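School robotics club: gripper keeps dropping things, any ideas?

Asked in Clubs and Competitions

Hello all, our after-school club is entering the Kostiuk challenge in December and we're on our third set of finger pads. Light objects slip out every time. Is it the foam or the motor?

Answer 1
New motor. Ours was 20 quid.

Answer 2
Oh, I do feel for you, we had a whole term of this with our Curkis kit! Leave the motor alone for now and try fresh foam first, glued right up to the edges and left overnight.

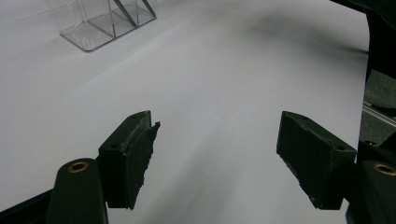
Grip trouble in our club nearly always came down to the pads, and I'd look at those before spending any money. Once the strip along the inner edge goes ragged like the one on the left finger, I'd peel it off and start again.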